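Props & Small Stage forum > Sourcing > Rubber chicken, which one reads from the back row?

plunham_props
Doing a farce in November, act two has a dinner gag, rubber chicken gets served on a plate. Hall seats 144. Need one people can see from the back. The one we have is small and sort of beige, looks like a sock under the lights. Budget is 40 bucks for everything on the table. Help

Gus_W
Yellow. Bright yellow. Dont let anyone talk you into a realistic roaster, you lose the laugh.

stagedoor76
Disagree. Realistic bird gets a better laugh if it's supposed to be dinner. Yellow one says "joke coming" before the actor even opens his mouth.

Gus_W
At 144 seats? Back row sees a brown lump.

foltness_annie
With Gus on this. We did both at Foltness, two different runs. Brown one died every night. Get the long plucked looking kind with bumpy skin, the bumps catch side light. And check if it squeaks!! Ours went off in the middle of a funeral speech.

stagedoor76
Squeaker can be cut out tho. Small slit, pliers, done.

Zorica Stoyanova
Don't slit it, it'll split further the first time someone swings it. Plug the hole with hot glue, low temp gun. Ask me how many I've ruined.
Also the plate matters more than the bird imo. We used a patterned platter at Geltby and it just ate the chicken. Swapped to plain white, no garnish, big differnce.

plunham_props
Round or square? I have one white square one already

Zorica Stoyanova
Square is fine. Mine's square. Yellow over plain white with light gray fabric behind, that's the combo I'd go with – no red tablecloth, please.

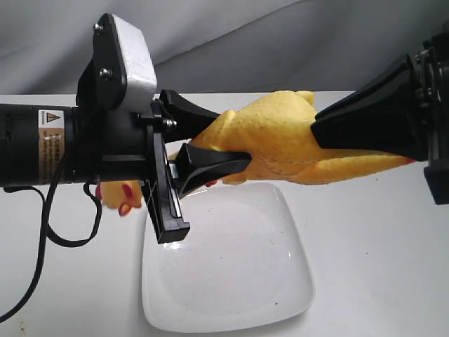 Skip the lettuce too, it slides around and somebody steps on it. If your director wants a reveal, have the actor hold the bird level over the plate for a beat before it goes down. Then drop it flat. Practice the drop, they bounce.

stagedoor76
Gray behind is kinda dull for a farce. Whiteley did theirs in front of striped wallpaper and it was fine.

Gus_W
Saw that. Couldn't find the chicken.

plunham_props
ok going yellow, white plate, glue in the squeaker. Director still wants parsley. Will fight him at 7 tonight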